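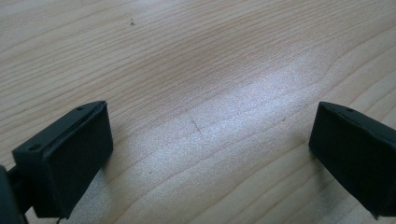
Preguntas frecuentes sobre Sernura

¿Qué estima exactamente el método?
Sernura estima la apertura de una pinza de dos dedos a partir de una sola cámara solidaria con la herramienta, sin codificador en el mecanismo. La salida es una distancia en milímetros entre las caras interiores de los dedos, acompañada de un valor de confianza. La estimación se apoya en los bordes superiores de ambos dedos y en las caras enfrentadas. Con los dedos negros mate muy separados sobre un tablero de madera clara, el contraste basta para segmentarlos, y los pequeños orificios circulares de la tira superior sirven como puntos de referencia adicionales. El dedo derecho puede quedar parcialmente fuera del encuadre; en ese caso se usa solo el tramo visible y la confianza se reduce.

¿Por qué no se usan marcadores fiduciales?
La primera versión, desarrollada con el nombre interno de Ratden, los usaba. Se abandonaron porque obligaban a recalibrar después de cada cambio de dedos y se despegaban con el uso. El código de Ratden sigue disponible en la rama antigua del repositorio, sin mantenimiento.

¿Cómo afectan los reflejos de la superficie?
Son la principal fuente de error. Una banda brillante entre los dedos, como la que produce la luz cenital sobre la madera, borra parte de la veta y aclara el fondo. El contorno de los dedos se conserva, pero el módulo de odometría visual pierde puntos de seguimiento en la zona lavada. La máscara de reflejos excluye esos píxeles antes de calcular el movimiento de la cámara. No interviene en el cálculo de la apertura.

¿Hace falta un objeto entre los dedos?
No. Las secuencias con la pinza vacía forman parte del conjunto de entrenamiento y se emplean para fijar el extremo abierto de la escala. Sin ellas, el modelo tiende a subestimar las aperturas grandes.

¿Cuántos datos se utilizaron?
El conjunto Olatunji contiene más de 900 demostraciones grabadas con herramienta manual. De ellas se reservaron 100 para validación. La partición se hace por superficie de trabajo: ninguna mesa aparece en ambos subconjuntos. Una partición aleatoria por fotogramas da cifras mejores y no es comparable con las nuestras.

¿Qué procedimiento de calibración se recomienda?
Se coloca la herramienta sobre una superficie plana, se abre la pinza hasta el tope y se cierra lentamente. El ciclo se repite 6 veces. El script ajusta una curva monótona entre la separación medida en píxeles y la separación real en los dos topes. Si el residuo supera el umbral del archivo de configuración, la calibración se rechaza y hay que repetir la serie completa. No se admiten ciclos sueltos.

¿Se puede transferir a un robot una política entrenada con estos datos?
Sí, siempre que el robot monte dedos de la misma geometría y la cámara conserve la pose relativa. En las pruebas con el brazo de Zornent, la política recibió ventanas de 16 fotogramas y produjo consignas de pose y apertura. El fallo más frecuente fue el cierre prematuro sobre objetos de color oscuro, que el segmentador confundía con la cara interior de un dedo.

¿Funciona con dedos de otro color?
No se ha evaluado. El segmentador se entrenó únicamente con dedos negros. Para dedos claros habría que volver a entrenar esa etapa; el resto de la cadena no cambia.

¿Detecta pequeñas marcas de la mesa como objetos?
En general, no. Los arañazos finos y las motas oscuras quedan por debajo del área mínima de región. Al módulo de odometría le resultan útiles, porque son puntos estables en un fondo de textura repetitiva. Los nudos grandes sí han generado falsos positivos; se recomienda aumentar el área mínima cuando la veta sea muy marcada.

¿Qué ocurre si un cable entra en el campo de visión?
Si permanece junto al borde inferior, la máscara fija lo elimina. Si se desplaza durante la grabación, conviene sujetarlo y repetir la toma. El filtro temporal no corrige este caso.

¿Hay una versión en tiempo real?
La versión actual procesa las secuencias fuera de línea. La variante causal, sin suavizado hacia atrás, está prevista para noviembre. Tendrá mayor ruido en los cambios bruscos de apertura.

¿A quién se comunican los errores?
Las incidencias se abren en el repositorio, con el archivo de calibración y el registro de ejecución adjuntos. Las consultas sobre el formato de Olatunji las atiende Onyekachi Obi. No se responden incidencias relativas a la rama Ratden.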